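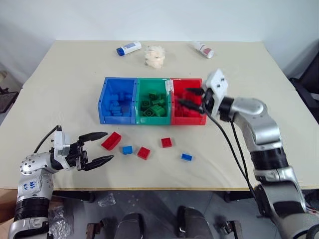
Kirsty Semple
Biostatistician, Diagnostic Methods Group, Jundside

Speaker notes: Reading an interim result for a blood-based kidney test
Session 3, Friday, 20 minutes plus questions

Slide 1. Title
Introduce self. Disclose: Jundside has a paid analysis contract with Hornix, which makes the test. Hornix saw the slides before the meeting and asked for one change, a corrected unit on slide 6. Timothée Royer did the programming and is in the room for questions about the code.

Slide 2. What the test is for
The Hornix test measures two proteins in plasma. The intended use is early detection of chronic kidney disease in adults with diabetes who haven't had a urine albumin result in the past year. Many of these patients have blood drawn regularly and still don't return a urine cup. The company's case rests on that gap. It does not claim to replace the urine test in patients who complete it.

Slide 3. Design
Prospective, four clinics, one blood draw and one urine sample at the same visit. Reference standard is a repeat abnormal albumin-to-creatinine ratio or reduced filtration rate, confirmed three months later. Blinding: lab staff did not have the clinic results. Clinic staff did not have the plasma results.
The three-month confirmation matters. A single abnormal urine value can follow exercise, fever or infection, and we didn't want those patients counted as disease.

Slide 4. Who is in the interim set
Planned enrollment for this stage was 200. Of those, 122 had complete data at the cut in November. Pause here. The audience will want to know where the rest went.
Most were still waiting for the confirmation visit. A smaller group had a plasma sample that failed quality checks, nearly all from one site where tubes sat too long before spinning. Benvinda Barreto retrained that site, and the failures dropped. The failed samples are left out of the accuracy table and kept in the flow diagram.

Slide 5. Accuracy
Of the patients with complete data, 40 met the reference standard. The test was positive in 34 of them, so sensitivity is 85 percent. Of the 82 without disease, it was negative in 73, so specificity is 89 percent.
Read the intervals out loud. With 40 cases, the lower bound for sensitivity sits near 70 percent. Anybody quoting the 85 without the interval is quoting half the result.
Don't compare with the Witska assay on this slide. Someone will ask. The Witska study enrolled patients already referred to a kidney specialist, and sicker patients are easier to detect. The two numbers come from different populations and can't be ranked.

Slide 6. Cutoff
The cutoff was fixed before enrollment using stored samples. Units on the axis are now nanograms per milliliter (earlier version said micrograms). Lowering the cutoff would pick up two more cases and add seven false positives. We show this curve for information only. The cutoff stays where it is for the final analysis.

Slide 7. The six missed cases
Five of the six had early disease with near-normal filtration. One had advanced disease and a plasma value just under the cutoff; repeat testing of the stored tube gave the same value. Mal-soon Byun reviewed the charts and found no common drug or condition. Six patients is too few to look for a pattern, so don't speculate if pressed.

Slide 8. What a positive result would mean in practice
Disease was present in about a third of the interim set. In a general diabetes clinic it may be lower. Work the example on the slide: per 100 patients with 20 true cases, the test flags 17 of them plus nine without disease. Roughly one positive in three is false. Every positive therefore needs a urine test and a repeat.
That brings the urine cup back in. Hòa Vương has a separate study on whether patients return the cup after a positive blood result. No data yet.

Slide 9. Next steps
Finish confirmation visits. Lock the database. Run the final analysis under the Mạc protocol, which sets the minimum sensitivity on the lower bound of the interval and leaves the point estimate out of the decision. On interim numbers the test would not pass. Say so plainly.

Slide 10. Questions
Backup slides: 11 is results by site, 12 is results by age group, 13 is tube handling times. Cost questions go to Hornix. If time runs short, drop slide 6 and keep slide 8.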